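Mug tree

A mug tree is a small stand for hanging cups by their handles. You'll also see it called a mug stand or a mug holder, and my neighbor Ladi Eze just calls it "the post." I've been adding to these kitchen pages since March, and this is the entry I get the most mail about (23 letters so far!), so I've tried to make it a proper one.

The basic form is a base, an upright post and short pegs for the handles. Wood is the usual choice, though metal ones exist too, and I own a Kováčik in painted steel that I'm way too fond of. A heavier base helps, especially if you hang a big mug on one side and leave the other side bare - that's how I lost a good cup.

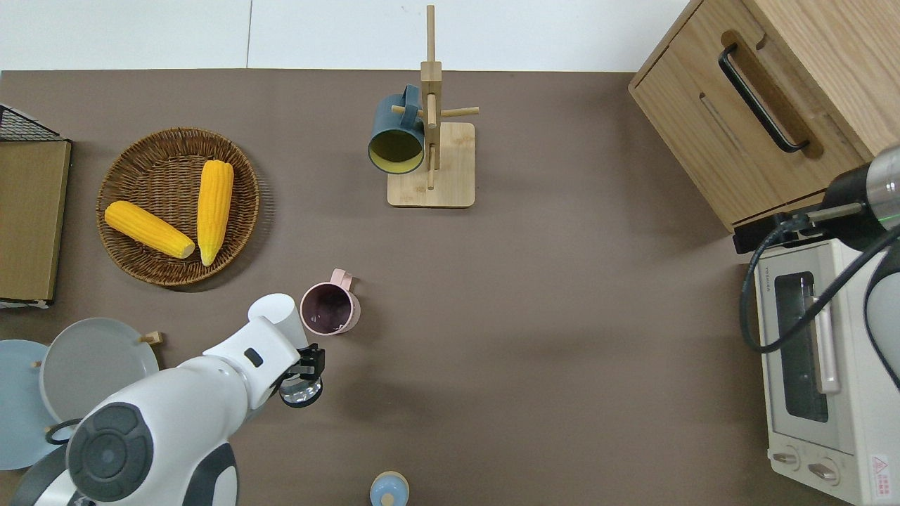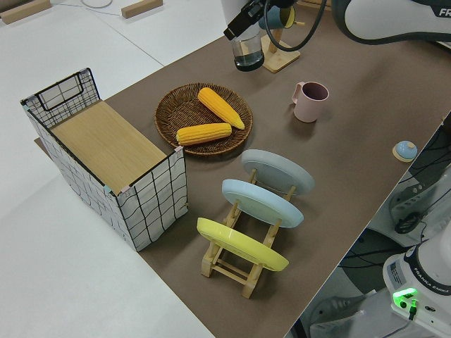 A wooden mug stand with a teal mug on it, sharing a brown tabletop with a pink mug, plates and corn.

Most people keep theirs next to the coffee maker. Omolara Uzor, who wrote the Plostbridge kitchen guide, puts hers by the sink instead, and on page 13 she argues for hanging only the mugs you use every day. I tried that and ended up with 2 on the pegs and a much calmer counter.

Cleaning is easy. Wipe the post with a damp cloth, dry it right away, and rub in a little food-safe oil if the wood looks dull (I do mine when I do the cutting boards). Check the pegs while you're at it - a loose one can usually be glued back in.

See also: Dish rack, Cup hook, Plate stand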